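Gralow is a small automation shop. We build and train grippers for kitchens, packing rooms, and anyone else with a lot of small fiddly picking up to do. Started in a rented unit with one bench. Still in the same building, more benches now.

Page is overdue for a rewrite so bear with us, Myung-ja Hwang is typing this between visits.

## What we do

Short version: teach a gripper to handle ordinary stuff. Bottles, bowls, bags, caps. Things that roll, things that squash. A person does the job first with a hand-held gripper, over and over, and the arm learns from those runs. Slow going some weeks. A good task takes us more than 2000 runs before we'd show it to a customer, and the worst one so far (folding napkins for a caterer, never again) took 4000.

Our main line is the Fotura, a two-finger gripper with soft pads. The software side is called Warrier. Darius Bălan looks after both and will talk about pad rubber for as long as you let him.

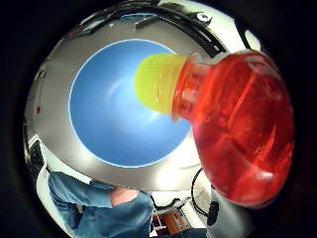 Customers are mostly small. Bakeries, a seed packer, a couple of school canteens, and Gonduvby, who were our first and still ring up when somthing jams. We like small. You get the person who does the job on the phone, and they know what colour of tub goes where and why.

## Open day

Every July we open the doors. Free, no booking, 100 people through last time and the kettle gave out before lunch. Doors at 10 am, finish whenever the last person stops asking Darius things.

What you'll get:

- a go on the hand-held gripper, kids too
- the arm doing whatever it's best at that month
- a look at the runs as they come in
- biscuits 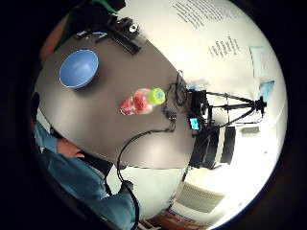
Demonstrations are kept plain on purpose. We tried a fancy one once, full place setting, cutlery and all, and visitors couldn't tell what was hard about it. So now it's a small task and plenty of talk. A blue bowl on a grey table, something with a bright green cap lying on its side a bit further along, and off you go. People get the idea in a minute or so, then they want to try it themselves. Most go too fast on the first grab. Everyone's second is better.

We also do visits the rest of the year, for firms thinking of buying and for school groups. Max 2 groups a week, otherwise no work gets done. Bring the object you actually want picked up! A real one, not a drawing. If it's food bring a spare. 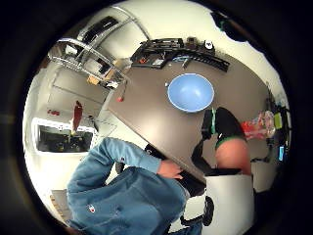
**Do I need to know anything about robots before I visit?**

Nothing at all. Half our visitors have never been near one. We start from scratch each time and there's always someone at the bench to show you how to hold the gripper. Closed shoes please, and tie long hair back.

## Working here

Small team, so you do a bit of everything. Mornings usually recording runs, afternoons going through them and binning the bad ones. Patience helps more than a degree. We take on a student or two over the summer and pay them properly.

If you're after a job, send us a few lines about something you fixed. Doesn't have to be a machine. Myung-ja reads them all, replies can be a bit slow in open day season.

## Finding us

Side door, not the front, the front is the upholsterer. Ring the bell twice, it sticks. Parking is on the street and fills up by 9 am so the bus is easier. Ramp round the back, tell us and we'll have the roller door up for you.

Visits and open day questions go to Myung-ja. Anything about the Fotura or Warrier, incl. repairs, goes to Darius.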